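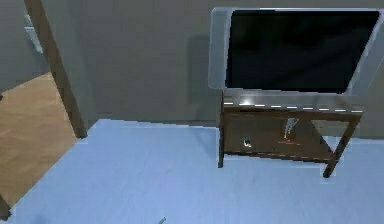
Margaux Bodin
29/08/2023
Evening all! I've finally reached the part of my home robot build where the base drives itself through the simulated house before I let the real one loose on my poor baseboards. The drive stack is happy enough and the arm folds up nicely, so now I'm fussing over what I want it to fetch. The drinking glass on the lower shelf of the TV stand is my goal for the month, and I've been going back and forth on how to come at it, with the top of the stand sitting right over it like a lid. I ran 2000 approaches over the weekend (my laptop sounded like a hair dryer) and 393 ended in a clean grasp. Is that a decent start, or should I be embarrassed?

kedir_alemayehu
Not embarrassing at all, Margaux! My first batch at the Trandska shop was far worse. I'd stop reaching in from above, though. Drop the arm low, park square to the stand and slide straight in.

milholm_mike
I'd go a different way. Clear glass is a rotten first object, whatever your approach angle is. Start with that little white thing on the same shelf and come back to the glass once you trust your depth.

kedir_alemayehu
Can't agree there, Mike. In sim she can read the pose directly, so clear or not makes no difference yet. It's the shelf that's hurting her.

milholm_mike
Sure, until she moves to the real camera and has to start over. I lost most of a summer that way and I'm still a bit sore about it.

Margaux Bodin
You two! I tried both tonight. Low and square got me 91 clean grasps out of the first batch before I stopped for dinner, so I'm keeping that. And Mike, I picked up a few cheap tumblers at Meijer for the real camera tests, plus a solid blue cup in case you're right. Does anyone have wheel odometry settings for going from carpet to wood floor?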